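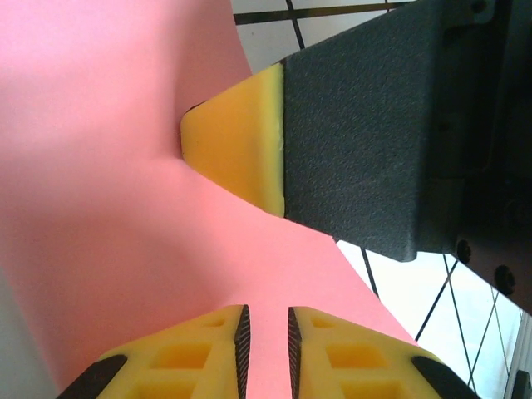
Yellow tip pressing into the pink paper, seen from the wrist camera, with the two lattice fingers pointing up at it.

Tresbridge Robotics Club: the paper folding project
Posted January 31, 2025

Hello again, and a warm welcome to the families who joined us over the winter! We have been promising to put something from the folding project on the gallery page ever since August, and I am sorry it has taken so long (the old page ate my first attempt, and then it was mock exam season and everybody vanished).

For those who haven't heard about it at the dinner table, the students are teaching two arms to make a crease in a sheet of coloured paper, one arm pushing and the other ready to hold. It sounds like very little until you try it. Paper slides, it springs back, and it never bends twice in quite the same place, so our seven regulars have had a great deal to argue over, mostly cheerfully.

Vasanthi Unnithan looks after the group that drives the arms by hand and records each attempt, and they have 199 saved so far. They would dearly like to reach 300 before the regional show. Damir Vasić has the programming group at the far table, who take those recordings away and come back with questions, usually just as we are packing up!

The project has been nicknamed Dreltix, after a long vote in which Gavico lost by a single hand. Please don't ask me what either of them means.

If your son or daughter would like to have a go, there is room for six more on the practice rota, and no experience is needed. Bring a jumper, as the hall heating is still not right. Coloured paper is always welcome too, any shade, as long as it hasn't been folded already.

More pictures to follow once I have sorted through them.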